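Gallery – Parts Room, Computers and Drives

Posted June 5, 2013 by Brenda Navarrete

The parts room at Peltutura is where old office machines get sorted, stripped and put back together. Most of them come from Hashemi when they close out a lease. The pictures on this page are from the drive and desktop benches. Click any of them for the larger size.

Drive carriers, blue. The carrier stays with its chassis when we can manage it. Mixed sets go in the bin by the door.
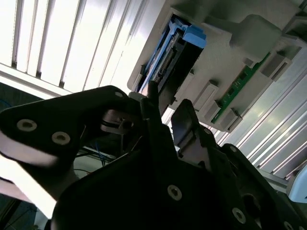 Kourosh Rezaei keeps the list of which carriers fit which chassis. It is taped inside the cabinet and there is a copy on the shared drive. If you find a pairing that isn't on it, write it in and put your initials next to it.

3.5-inch drives. These are the most common thing on the shelves. Every drive gets a shelf number before it goes anywhere, and the number goes on the carrier too. The last one entered was 2145.

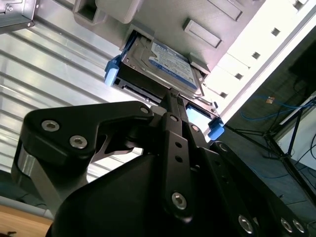 Drives that fail the long test are set aside for Rorkik, who shred them and send back a certificate. Please don't stack them on the testing bench, even for an hour. Consuelo Muñoz has the pickup dates through September.

Desktop tower, side panel off. Green board, four black memory slots, Quadro card still in place. Towers are opened and checked before we decide whether to keep them whole. The cables stay in until then – pulling them early makes a mess of the inventory. 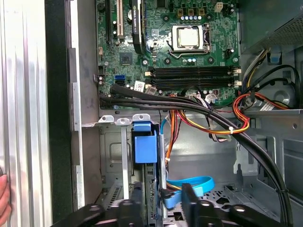
Memory is pulled last and goes in the antistatic trays, sorted by size. Graphics cards are bagged one at a time. Raphaël Texier would like first look at any workstation cards for the drafting room, so leave those on his shelf with the machine number on a slip. Tower 1053 is his already and should not be touched.

Screws go in the divided boxes, not the coffee cans. The cans are for the odd ones.

More pictures from the monitor shelves and the cable wall will go up when Houshang Sadeghi has finished relabeling them.

Back to all galleries | Next: Fandden storage, aisle 29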